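# Utensil Sorting Clips: README

Hi, I'm Kinga Dobos, and I look after this folder. It holds 356 clips of people putting chopsticks, spoons and other utensils into a holder with hand-held grippers. Jansen asked me to write down what's in here and how we work, and I'm going to do it the way I'd tell it to somebody new over lunch, so bear with me!

## Where this comes from

Irkbridge runs staff canteens, and the dish room is where I started out. If you've ever worked one you know the end of lunch: the trays pile up, the machine spits out racks of clean stuff, and one person stands there putting spoons with spoons until their shoulders give up. Sarnura is the project that's supposed to hand that last bit to a robot arm. The arm needs a lot of samples of the job done by people, and the people are us.

We work in pairs at a kitchen table. Each session starts with utensils lying every which way and the holder standing farther back. You open the grippers, go down, pinch, lift, and drop the thing into a compartment.

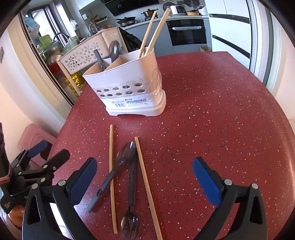 A clip ends when the person lets go of the last utensil they meant to move. If you drop something, keep going and pick it up again. Please don't start over! We used to delete the fumbles and Jansen had to ask us (twice) to stop, so the early folders look a lot cleaner than real life.

## What's in the folder

- clips/ has the recordings, one subfolder per session
- notes/ has whatever the pair typed afterward, which is sometimes a full page and sometimes "ok"
- labels.csv has a start and an end for every grab, plus the utensil name
- redo.txt lists clips I want somebody to look at again

Utensil names are a mess and I know it. Some people write "tongs," some write "tong," and in a few of the notes it's "pincher thing." I fixed labels.csv but left the notes the way they were typed.

Chopsticks are the hard ones. They're thin, they roll, and they love to end up underneath something. Most of us went for the spoons first when we were new and left the chopsticks for last, and then you have a whole bunch of them to deal with when your hands are already tired. So now the session sheet says which utensil to begin with, and we swap it around.
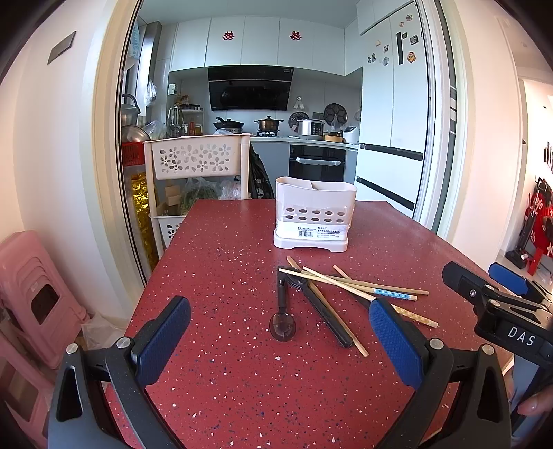
I also keep a column called "untangle" for grabs where the person had to move one thing to get at another. It's filled in by hand and I was stricter about it in June than I am now. Treat it as a hint.

## What it's done to the job

People at Irkbridge ask me about this more than they ask about the files, so I'm putting it in.

My shift used to be all dish room. Now it's 2 afternoons of recording and the rest on the line like before. Recording is easier on the back and harder on the wrists, and after 9 clips in a row I need to get up and walk. The pay is the same hourly rate, which I'm still grumbling about. I like that the weird little tricks we had (slide it to where you can get under it, grab the chopstick near the middle) are worth writing down all of a sudden. I don't like that there's no paper saying what happens to the sorting hours once the arm is in. Bavcombe, our biggest canteen, is first in line for it, and over there the sorting hours are somebody's whole evening shift.

The target is 2,000 clips. I've asked for an answer on the hours before we get there.
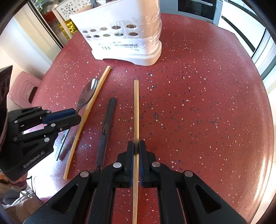

Anikó Medve thinks I'm being too gentle about that last part. She told me on Thursday that the evening crew at Bavcombe should be recording too, on paid time, and that their names ought to be in this README next to ours. I've passed that on and I'll add the names if they say yes.

## Using the files

Internal use only for now. Don't rename the session folders, the label file points at them. If a start or end looks wrong, put the clip name in redo.txt and I'll get to it.

Comments (3)

**dishpit_lou**
Worked evenings for years. Sorting was the only part of the night I got to sit down, so I'm not sure I want it taken off my hands.

**Renske**
Is "untangle" per grab or per clip? The csv reads like per grab but one of the notes says otherwise.

**Kinga Dobos**
Per grab! That note is old, I'll fix it. And Lou, come talk to me before the next meeting, I want that on the list.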